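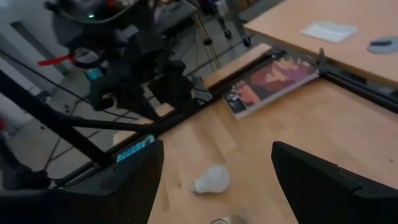
A light bulb on the worktable, between the fingers of one of the grippers.

Report on the October visit to the Selara data collection hall

A delegation from the Skemus training network visited the Selara hall in October to learn how examples are recorded for a learning system that controls robot arms. The group was received by Kevser Tuncer, who directs the collection program, and by Ashok Yadav, who is responsible for the quality of the recordings.

Ms. Tuncer opened the visit with an outline of the present work. Each example, known in the hall as an episode, consists of one short task carried out by an operator who guides the arms by hand controls. The arm positions, the opening of the grippers and the views from the wrist cameras are stored together. The current series covers common household objects. At the time of the visit 306 episodes had been accepted out of 355 recorded.

The delegation then moved to the stations, where the wooden tables are set out beside the arms. Attention was drawn to the light bulb task. A bulb has a smooth, rounded globe and a narrower base, and the operator must decide where to take hold of it and how far to close the fingers. Operators are asked to vary both the direction of approach and the resting position of the bulb between episodes. Other objects, such as a book or a folded cloth, may remain on the tables during recording, so that the system does not learn to expect a bare surface.

Mr. Yadav explained the review procedure. Every episode is watched by two reviewers before it is accepted. A dropped object does not by itself lead to rejection. If the operator recovers it and completes the task, the episode is kept and marked as a recovery. Episodes are rejected when a camera view is missing or when the written instruction does not match what was done.

In the discussion that followed, Beril Bilgin of the delegation asked how operators are prepared. New operators complete some 50 practice episodes, none of which enter the collection. Perihan Kocabaş asked whether the material could be used with arms of another make. Ms. Tuncer replied that this had not yet been tested and would be taken up in the next phase.

The delegation thanks Selara for its hospitality. Written questions on the labeling guide may be sent to Barış Saraç at the Skemus office, who will forward them to the hall.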